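Guide de mise en route Plakthorpe
Section 2 : déballer la pièce orange 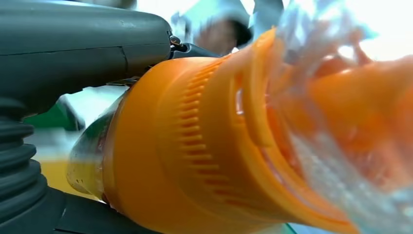 Pièce orange à anneaux, bord transparent et film plastique froissé.

Quel plaisir de commencer par celle-ci !

1. Posez la pièce sur un plan propre et bien éclairé.
2. Retirez le film à la main, doucement, en partant du bout le plus étroit.
3. Passez le pouce sur les petites nervures du côté : la prise est excellente !
4. Essuyez le bord transparent au chiffon doux.

Remarque : gardez le film, il resservira au rangement.

Attention : pas de cutter, le plastique brillant se raye vite.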